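Flustent on an Old Desktop: Package Management After the Split

Flustent began as a rebuild of Harb, and for its first few releases the two distributions could share repositories without trouble. Release 2 ends that arrangement. The package format is unchanged, but the library versions have drifted far enough that mixing sources will break the desktop session on the next full upgrade.

The test machine was an older desktop with a dual-core processor and a mechanical disk. Installation used the network image, which fetches most of its content during setup. The installer is text only. It asks for a disk layout, a time zone, a root password and a mirror, then leaves the user alone until the reboot. Partitioning defaults to a single root volume with a swap file, and the encrypted layout is two menus down under Advanced.

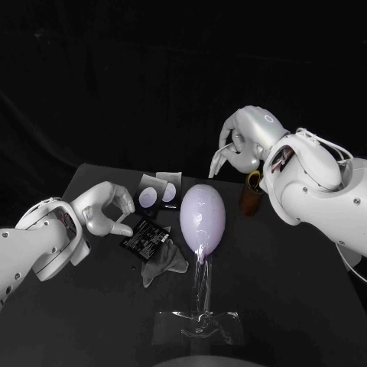 Package handling in Flustent is the work of Jilla, a resolver that replaces the older Harb tools. Jilla reads the full dependency graph before it downloads anything and prints the result as a flat list, with removals first. The default theme helps with reading it: pale text on dark gray, close to the tone of the tabletop under those white arms, with the removals set in bold. On the test machine the first upgrade covered 406 packages and resolved in 60 seconds. Later runs use a cached graph and are much faster.

Conflicts are handled conservatively. If two packages claim the same file, Jilla stops and names both. There is a force option, but it applies to one package at a time and writes an entry to the system log. Held packages are kept in a plain text file, one name per line, and comments are allowed.

The desktop is Cerketti, a light environment with a panel, a file manager and a settings tool that covers less than it should. Display scaling works per monitor. Printer setup does not appear in the settings tool at all and has to be done through the browser interface. Suspend worked on the test machine; hibernation needs a kernel parameter that the manual lists only in an appendix.

Users coming from Harb should remove the old repository entries before upgrading. The migration script comments out the main entries but leaves anything in the local sources directory untouched.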